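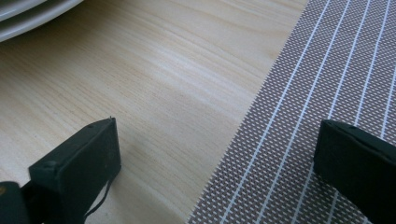

Eat & Gather > People > At Home

Filed under: Tables We Like

Setting the table with Leidy Zapata

I'd been trying to get a lunch out of Leidy Zapata since February, and when she finally gave in it came with a condition: I had to help lay up first. So this is half an interview and half me being told where to put things.

Leidy runs the supper room at Cestham with her business partner, Heino Vītola (he cooks, she does everything you see before the food turns up). She started out washing up at Brumeo, years ago, and she says that's where the fussiness comes from. "You handle enough plates and you get opinions. I can't help it. I go to weddings and turn the crockery over."

Her first opinion is that a tablecloth is a waste of a good table. She likes pale wood with the grain showing and a woven mat on top, something in a quiet colour with a bit of a fringe. "I want to feel the wood with my wrists when I'm eating. A cloth always slides, and then somebody's child pulls it!" The mats get shaken out of the back door and laid flat overnight under a chopping board. She won't iron them, and when I asked why, she looked at me as if I'd offered to do it.

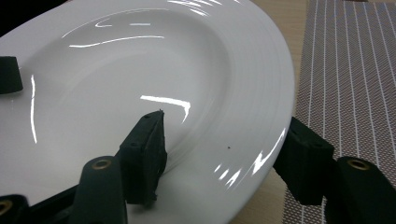 We got on to plates, which I knew we would. Leidy buys only white, and she's been through 9 suppliers to get to the ones she uses now, from a catering shop called Danladi. What she looks for is a wide rim and a proper deep well, so a stew has somewhere to sit and you've still got a clean edge to hold. She's fond of the fine ridges running round near the edge too, and the way a good shiny glaze throws the light back at you in bits. "Heino wanted grey ones, matt, very fashionable. I said, put your beetroot on that and tell me what you see. He went very quiet."

Heino, shouting through from the kitchen, says he still wants the grey ones.

I asked how many plates they own between them. "We did a stocktake and it was 827 pieces, but that's with saucers, and I don't even like saucers." They fill three cupboards and a shelf in the hall, and the chipped ones go home with Leidy.
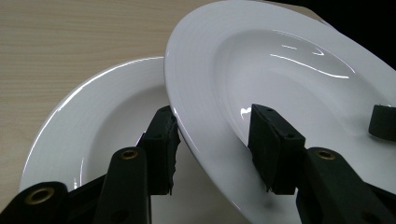

Her rule for stacking is five high at most, same size with same size, and you lift with both hands. She's strict about polishing as well: a dry cotton cloth, rim first, then the middle, and then you leave it alone. "People fiddle. They polish it, they put it down, they pick it up again to look, and there's your thumb all over it."

I was a fiddler, I'm sorry to say. She took the cloth off me twice.

We ate late (lentils, a lot of bread, a bottle of something from Witerus that Heino had been saving) and she talked about the long table she'd like to have made next, if the man with the timber ever rings her back.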